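Trilano 新闻稿
发布日期：09/11/2024
发布地：Rurosdale

工具墙终于上墙了：Trilano 推出“Likholm”壁挂收纳板

大家好，我是 Nele De Smet，在 Trilano 管产品。平时新闻稿都是同事代笔，这回我抢过来自己写，因为这块板子我从五月念叨到现在，再不让我说几句我要憋坏了！

先说正事：Likholm 壁挂收纳板今天起接受预订，标准款售价 381 元，配件另算。板子是哑光灰的，角做成圆的（我的胳膊肘在旧样品的尖角上撞过太多回），上面排着几种不同的插座和卡槽，窄的、高的、宽的都有，东西往里一插，竖着挂，伸手就能拿。

起因特别小。我们在 Rurosdale 的工作间不大，台面却永远不够用，常用的东西全躺在抽屉里，找一次翻一次。Savita Tripathi 是我们的结构设计师，有一天她把抽屉整个倒在地上，说这些东西里真正每天要用的没几样，为什么不给它们一人一个固定的位置？于是就开始画图。前前后后改了 10 版，有一版插座口太紧，得两只手拔，被 Mohit Bhardwaj 退回来，还附了一张很不客气的便条，我现在还留着。

现在工作间里的这块，装在竖纹铝墙板上，平时就这么用着：

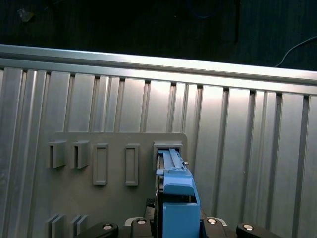
竖纹铝墙板上的灰色收纳板，靠圆角一侧的宽插座里插着一件蓝色物件。

我个人最喜欢那个宽插座。它口上有一圈凸起的边，摸着就知道对准了没有，干活时眼睛可以不离开手里的东西。旁边高高的长方框留给扁的、长的物件，盒子形状的小槽我一般拿来放零碎。当然每个人的习惯不一样，Poonam Dwivedi 的用法就跟我完全相反，她还坚持说她那样才对，我们为这个争过一整顿午饭……结论是各用各的。

安装方面，平整墙面和常见的竖纹金属墙板都能装，包装里有定位纸模和两套固定件。纸模先贴上去，退后两步看看正不正，再动手。一个人能装，不过有人帮忙扶一把会舒服很多。清洁用微湿的软布擦就行，别用钢丝球，哑光面会留印子。

试用是在 Rana 做的，那边的共享工坊从五月起陆续挂上了我们的板子，约 95 位会员用过。工坊负责人 Hamdia Gebretsadik 给我们写了一封很长的信，我摘一段：“以前收工要花半天找谁把东西放哪儿了，现在看一眼墙就行，空着哪个位置就去找哪件。我唯一的意见是卡槽还可以再多一点。”

卡槽的事我们听进去了！加长款正在做，颜色也会多一个选择，具体哪个颜色内部还没吵完，等定下来再告诉大家。

首批预订从今天开始，6 周内发货。Rurosdale 的展示间可以现场试插试拔，带着自己最难收的那件东西来最好，我们很乐意一起研究该放哪儿。媒体朋友想借样品或者约采访，请联系 Trilano 媒体事务 Mohit Bhardwaj，找我聊也行，只是我话比较多，请多留点时间。

（完）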